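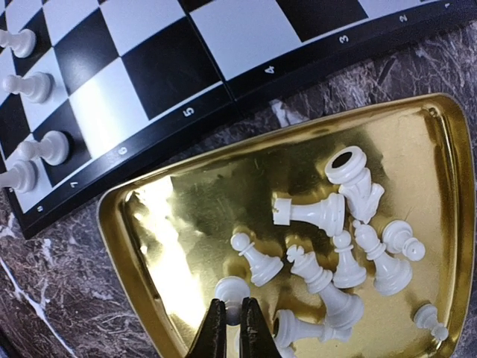 Beatriz Barros reckons you can tell how well a chess set has been looked after by how long it takes to get ready for the next game, and that mine would be a disgrace. She may have a point. I started these notes after she borrowed one of my sets for an evening and spent most of it hunting for a bishop under the sofa.

README for the Drencombe chess box notes

So, what is all this? It's my write-up of how I keep, sort and set out the chess sets we use at the Drencombe games evenings, plus a little spreadsheet that goes with it (sets.csv, more on that below). I keep it for myself and for whoever has the key when I'm away. If you play somewhere else and want to pinch any of it, please do!

The folding board

I'm very fond of a folding board. It goes on a shelf, it goes in a rucksack, and you don't have to iron it like the roll-up ones. The glossy black and white one has its rank numbers printed in white on a black border, 1 to 8, with the hinge running between the 4 and the 5. Open it right out and press gently along the join before you put anything on it. If it rocks, there's probably a crumb underneath -- there usually is.

White sits at the 1 end. I know, I know, but I've walked in on two grown adults ten moves into a game with the whole thing back to front. White pawns go on the 2 row, black pawns on the 7 row, and there should be a light square at each player's right hand.

The tray

Loose pieces go in the gold-coloured metal tray. I used to tip them straight on to the table and they'd roll everywhere, and the marble pattern is a terrible background for finding a white pawn! The raised rim keeps them in. It does get a glare off it under a bright lamp, so shift the lamp if you're squinting.

I do white first, pawns before anything else, then rooks from the corners inwards. Paraskevi does it the other way, back row first, and is quicker than me, which I put down to younger knees.

The plastic pieces wash well in warm water with a drop of washing-up liquid. Dry them upside down on a tea towel. The rooks are hollow at the top and hold on to water for ages, so give those a shake.

What's in sets.csv

One line for each set, 11 lines at the moment. The columns are:

name -- what we call it (Garcia, Rillent, Travel and so on)
board -- folding, roll-up or solid
missing -- whatever's gone astray
shelf -- where it lives
notes -- anything else, including grumbles

"Missing" is blank if the set is complete. Please don't write "none", it muddles the sorting.

Things I haven't got round to

The Kitasstead sets aren't in yet. There are 5 of them in a suitcase and I haven't had a proper look. The king heights want measuring again as well, I did half in inches.

Corrections to me or Paraskevi Psarras, either will do. Last tidied up in March, apart from the bit about the tea towel.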